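Ticket 364: left and right recordings drift apart in cloth folding set
Project: Steltudness
Opened by: Nerea Vidal
Assigned to: Kwabena Arthur
Priority: Medium
Status: Closed

Nerea Vidal, 09:12
Uploads from the hand-held grippers are failing the sync check. The left and right streams start together and then drift. By the end of a long episode the right one is 2 frames behind. Short episodes pass. The checker on Tai rejects the whole episode when this happens, so we are losing the long folds and keeping the short ones, and the training set is getting lopsided.

Target for May is 2000 accepted episodes. We have 800.

Already tried:
Restarted both grippers before each session. No change.
Swapped operators. No change.
Recorded without touching any cloth, just holding the grippers still. Same drift.

Kwabena Arthur, 09:40
Are both grippers in the pair from the same kit? Please send me the labels from the handles and bodies, and tell me what the status lights do while recording.

Nerea Vidal, 10:05
Lights are green on both. I checked the floor station, where the operator sits on the green cloth with one gripper each side. The left one is labelled Kit 20左. The right one has H03 右 on the handle.

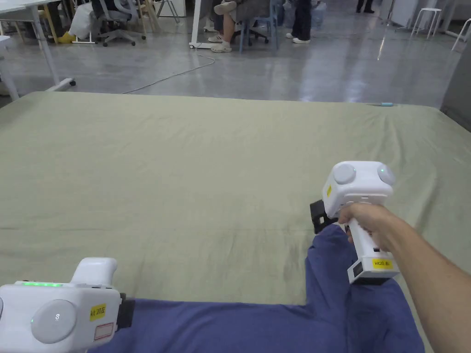 I don't know whether those two numbering schemes are meant to match. The kit list from Plultetti only gives kit numbers, and I can't find H03 on it anywhere.

Kwabena Arthur, 10:31
H numbers are handle numbers from the older list. They don't tell you the kit. Look the handle up in Nendico under spares and it will give the kit it was last registered to. Can you also export the clock log from each gripper? Settings, Diagnostics, Export. Do it before you power them down or the log clears.

Nerea Vidal, 11:18
Logs attached. Nendico has no kit against H03, only a note that it was checked in as a spare. Ming-te Man set up that station and thinks the right gripper came from the spares shelf, but didn't write it down.

Kwabena Arthur, 13:02
The left log shows a clock correction at regular intervals. The right log shows one correction at start-up and none after that. So the right gripper takes the time once and then runs on its own clock. It was never paired after being checked in as a spare. A green light only means it is powered and recording. It says nothing about pairing.

Steps:
1. Stop recording on both grippers.
2. On the left gripper, open Pairing and choose Forget partner.
3. Do the same on the right.
4. Hold them side by side and pair again from the left.
5. Record a test episode as long as your longest fold and run it through the checker.

Nerea Vidal, 14:26
Done. Step 4 timed out the first time and worked the second. Test episode passed with no offset. Two long folds after it also passed.

What about the rejected episodes? Volker Janssen would like to keep them if possible.

Kwabena Arthur, 14:50
They can be saved. The drift is steady, so the right stream can be stretched to fit. Leave them in the rejected folder and don't rename them. I'll run the script overnight. Anything that still fails should be recorded again.

Jeanine Van Wijk, 15:10
I've added H03 to the kit list and put a pairing check on the station start sheet.

Nerea Vidal, 09:20
Script output looks fine and the long folds are back in the set. Please close.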